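Menstead Tow & Trail Board > Electrics > Voltage drop on 7-core, fridge feed

hallvane
Posted March 2026

Trekell single axle, Clorason 70 split charge relay fitted in December. Fridge feed reads 12.6 V at the van socket with the engine running and drops to 11.1 V when the fridge is switched to 12 V. Battery terminals on the car hold at 14.2 V throughout. Earth is taken to the chassis rail behind the bumper. Cable is whatever came in the kit, no marking on the sheath. Before I pull the boot trim out again, is this cable size or earth?
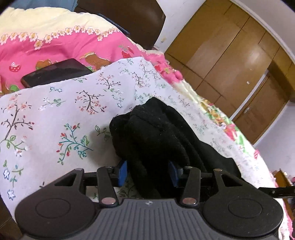 ottermoor
Measure the two halves separately. One probe on battery negative, other on the earth pin at the socket, fridge on. Anything over 0.3 V and the earth side wants attention. Then do the same on the positive side, battery post to the feed pin. You are losing 3.1 V in total and the meter will tell you where.

hallvane
Earth side 0.4 V. Positive side 2.7 V. Fuse holder is warm to the touch after ten minutes.

grub_screw
Warm fuse holder is your fault, or a good part of it. The inline blade holders in those kits have thin tails crimped on at the works. Replace it with a proper maxi holder and run 6 mm² from the battery to the relay. I did mine with Szilágyi thin wall and have had no trouble in 2000 miles.

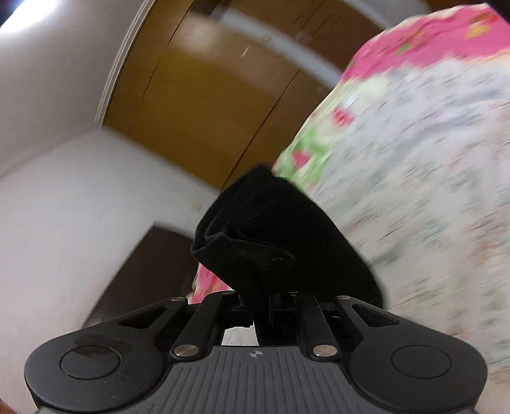 Black fabric, held upright in the gripper.

ottermoor
I don't agree that you can put it down to the holder yet. Put the probes straight across it under load. If it shows 0.2 V, the rest is in the cable or the relay contacts, and a new holder will change very little. Relay contacts should show next to nothing.

grub_screw
He said it was warm. Good joints don't get warm at 10 A.

ottermoor
Thin cable either side will warm a sound holder. Measure first.

hallvane
Across holder 0.9 V, across relay 0.1 V. So 1.7 V is in the cable itself. Run is 7 m, one way.
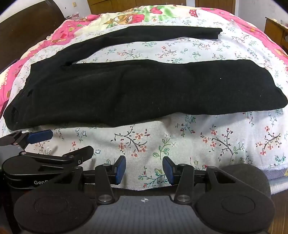

pellworth
Both of you had part of it, then. At 10 A, 1.7 V over 7 m works out near 24 milliohms per metre, which puts the copper somewhere under 1 mm². Far too small for a fridge. Change the cable and the holder together, fuse it to suit the cable and keep the fuse close to the battery.

hallvane
Ordered 8 m of 6 mm² and a maxi holder. Will redo the chassis earth with a clean ring terminal at the same time. Does the 6 mm² go into the socket pins?

grub_screw
No. Joint it down to 2.5 mm² for the last few inches, sealed crimp, behind the bumper.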